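Misbridge Slot-Handle Baskets and Baptista Wood-Handled Flatware: a long review after a year of drawers

Posted 20 April 2024

I should start with the drawer, as the drawer is how I got into this. Our kitchen has exactly one that's wide enough for silverware, and it sticks in damp weather, and for years everything we ate with lived in it in a sort of friendly heap. Forks on top of chopsticks, chopsticks rolling off to the back, one of those long skinny wooden sticks you stir things with always lying crossways so the drawer wouldn't close. I'd bought two different drawer organizers over the years and neither fit (one was too long by the width of my little finger, which I still think about).

So last February I gave up on the drawer altogether and went over to open baskets, and because I can't leave a thing half done I replaced a good part of the flatware too. The baskets are the Misbridge slot-handle ones, the small rectangular size in translucent gray. The flatware is Baptista, the wood-handled line, and the chopsticks came from the same people. I've now lived with all of it long enough to have opinions, and my sister-in-law has asked me for them so many times that I'm putting them where she can read them herself.

The baskets first

You get three in a pack, item 2146, and I paid 19 dollars for the pack at a Flomley store that was rearranging its housewares aisle. My kitchen scale says 273 grams for one of them empty, and I mention it only because the sturdier-looking baskets I tried before these weighed more and cracked sooner. These have a bit of give in them. You can press the long sides in with your thumbs and they come right back.

What I like best is the handle, a rounded slot cut right into each short end. There's nothing to flip up, nothing that pops off in your hand on the way to the table, and your fingers find it without looking. I carry mine outside in the summer full of forks, usually with a bowl of something in the other hand, and I haven't dropped one yet. The slots are big enough for my husband's fingers too, and he has hands like oven mitts!

The gray is a nice gray. I had my doubts ordering it, since I usually go for clear or plain white, but clear plastic in my kitchen looks tired in a week and white shows every drop of soy sauce. You can see enough through the gray to tell whether there's something in there, and it sits quietly on a shelf next to wood or paint or anything else.

Now for the complaints, and I do have some. They scuff. If you slide them along a shelf or stack them inside one another, they'll pick up white marks, and the marks stay. They stain too, mostly a yellowish brown, and I've gone at that with baking soda, with dish soap, and with a paste my neighbor swears by, and got it lighter each time but never gone. If you're the kind of person who wants a basket to look new on its second birthday, buy something else, and maybe something in metal. Mine look used. I've decided I don't mind, but I'd be telling a fib if I said I didn't notice.

My other gripe is the texture. There's a fine mesh-like pattern to the plastic, pretty enough, and crumbs love it. A soft brush and warm water gets them out in a minute. Wiping with a cloth only moves them around.

Then the flatware

Baptista makes these in a lighter wood and a brown one, and I took the brown. It goes with the table and it hides tea. The forks are the best thing in the box. They have a good long handle and bright silver tines, and they sit in your hand with the weight toward the back, so you don't feel you're poking at your dinner. The wood was smooth from the start on most of them. One fork had a rough patch near the metal, and I took it down with a scrap of 1000 grit paper and a drop of mineral oil, and now it's my favorite of the lot and I get cross if anybody else takes it.

The knife has a darker blade than you'd guess from looking at the forks. Some people will care about that and some won't. On a bright table the two together look a little like cousins, and I thought about sending the knives back, and then I cut a pork chop with one and stopped thinking about it. It comes to a real point, so please don't toss it loose into a basket that children reach into. Ours go in point down at the far end, away from the edge of the counter.

The chopsticks are long and dark brown, and they're plain, with no painted bands and no shiny tips. I'm fond of them. They're a bit on the long side for a small basket, so they want to lie corner to corner, and that's the first thing I'd tell anyone who plans to copy my arrangement. Lay them on the diagonal, all going the same way, and you'll fit plenty. Try to line them up along the side and you'll be standing there muttering.

How I sort it all

I've tried a lot of ways. I started with everything for one meal in one basket, which sounds clever until you want a fork and have to tip out the breakfast things. Then I went by size, and that was worse. What finally stuck is one kind of thing to a basket, with a little patience for odds and ends. Chopsticks in the first. Short wooden bits in the middle one, by which I mean picks and stirrers and whatever you call the stick that comes with honey. The last one is for forks and it's empty more often than the others, as forks in this house are either on the table or in the sink.

When I do the big sort (every month or so, or when company's coming) I take it all out first and put a plain white sheet or an old tablecloth down. Dark wood shows up beautifully against white, and you spot a split handle or a fuzzy chopstick right away. On a brown table I used to miss them. A white board works just as well if you've got one, and it's easier to shake off afterward. I put the empty baskets along the far side and work toward them, picking up one piece at a time, looking it over and dropping it in its place. It's a slow way to spend a quarter of an hour and I enjoy it more than I'd like to admit. 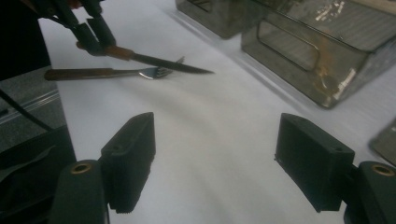
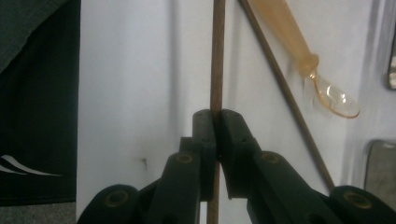
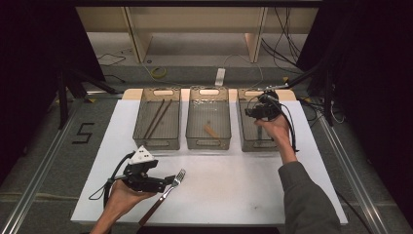 Can wood-handled forks and knives go in the dishwasher?

It's better to wash them by hand in warm soapy water and dry them right after. Long hot cycles dry the wood out, the handles can split, and the join between wood and metal may loosen. A little food-safe mineral oil rubbed in when the wood looks pale will keep the handles in good shape.

I learned that with an older set, I'm sorry to say. It was a Gristanham set, wedding-present nice, and I ran it through the dishwasher for a whole winter because I was tired and the baby wasn't sleeping. The handles went chalky first and then they began to open up along the grain. Two of the forks still come out for picnics and the rest went to the potting shed, where they make very elegant plant markers.

With the Baptista ones I've been good. I wash them last, when the water has cooled a bit, and I don't let them soak, even when there's egg on the tines and I'd dearly love to walk away. Then they go on a towel, and I don't put them in a basket until they're dry all the way up. That goes double for the chopsticks. A basket has air holes in its way, but things lying on its floor don't dry well underneath, and wood that's put away damp gets a smell you'll recognize once you've met it.

For oiling, I do the whole lot together and it takes one evening and one old T-shirt. Pour a small puddle in a saucer, dip a corner of the cloth, rub each handle along the grain, and leave everything out overnight. In the morning wipe off whatever hasn't soaked in. The brown deepens nicely and you'll feel very pleased with yourself. Don't use cooking oil. I did that once too, with olive oil, and the handles were tacky for weeks.

What about price? The baskets are a bargain, scuffs and all, and I'd buy another pack tomorrow if I had another shelf. The flatware costs more than supermarket silverware and it asks more of you. If your house runs on the dishwasher, and plenty of happy houses do, get all-metal forks and spend the difference on something fun. If you already hand-wash your good pots and don't mind a few more minutes at the sink, I think you'd love these as much as I do. Start with just the forks and see how you get along.

A few smaller things, in no order, that I meant to fit in earlier. The baskets nest, but not tightly, so a stack of them takes up more height than the label led me to expect. The tops have a ribbed edge that collects flour if you bake nearby. The chopsticks come bundled in paper bands that leave a faint gummy line, and that came off with a fingernail and some warm water. The knives aren't sharp enough to need a guard but they're sharper than a butter knife, so watch your thumbs when you're drying them. And the smell of the wood, when you first open the box, is lovely, sort of like a pencil sharpener, and it lasts a few days.

Four and a half stars for the forks, four for the chopsticks and the baskets, three and a half for the knives, and I'd go up to four if they'd match the color of the blade to everything else. If anyone has found a way to get the yellow-brown out of gray plastic for good, please leave it in the comments. I've got the brush ready.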